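Lists > Wudico Yoga Talk > Practice and Philosophy > Yoga nidra length

February, posted 7:40 a.m. by a list member in Bunora

Search this list Go Advanced

Hi all,

Picking up the nidra thread again, now that I've had a couple of weeks to try things out with my evening group. Quoting the bit I wanted to answer:

> I teach a 24 minute yoga nidra at the end of class and half the
> room is asleep by the body rotation. Should I cut it down? My
> teacher always said sleep means you missed it, but people tell
> me it's their favorite part of the week and I hate to wake them.

I wouldn't cut it, or not yet anyway! I went through the same worry when I started teaching at the Dukance studio. What helped was slowing down less. I had this idea that a nidra voice had to be very soft and very sleepy, so of course everyone went out like a light (me too, once, on my own recording). Now I move around the body at a brisk, even pace – right thumb, first finger, second finger – and leave the long silences for later.
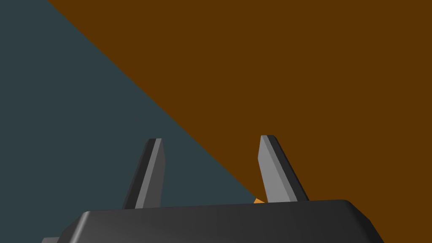

The other thing I changed was the counting. I used to have them count breaths backward from 54, and now I start at 33 and ask them to begin again if they lose their place. Most of them lose their place. I say at the start that this is fine, and that seems to take the pressure off.

As for "sleep means you missed it," I was taught that too, and I've gone soft on it. The word nidra does mean sleep, after all, and the old stories have Vishnu resting on the serpent between one world and the next, which doesn't sound like a failure to me. I know the practice we teach now is a modern arrangement and that you can't just draw a line from one to the other. Still, I like telling that story before we lie down, and people remember it.

We did a long one at the Duman retreat, with roughly 270 of us in the big hall (they'd planned for 300), and the snoring was something else. The teacher just carried on, a little louder, and brought us back with the bell at the end. I came out of it feeling wonderful and I couldn't tell you a thing about the middle section. 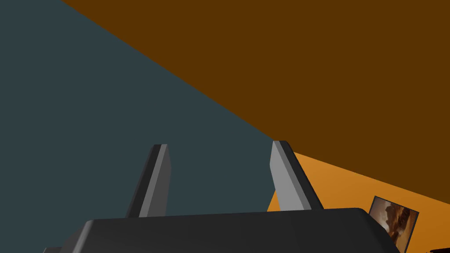 Someone also wrote to me off list, so I'll put it up for everyone:

Do you have people set the sankalpa before or after the body rotation?

I do it before, while they're still fairly alert, and then repeat it near the end in the same words. Short and in the present tense works best in my classes. If someone can't think of one I tell them to leave it blank and just listen.

If anybody has a script with a good visualization section, please send it along. Mine is the same old lake at dawn and my regulars could recite it by now. I'm happy to trade my opening relaxation for it, typos and all.

Warmly, from a very cold Bunora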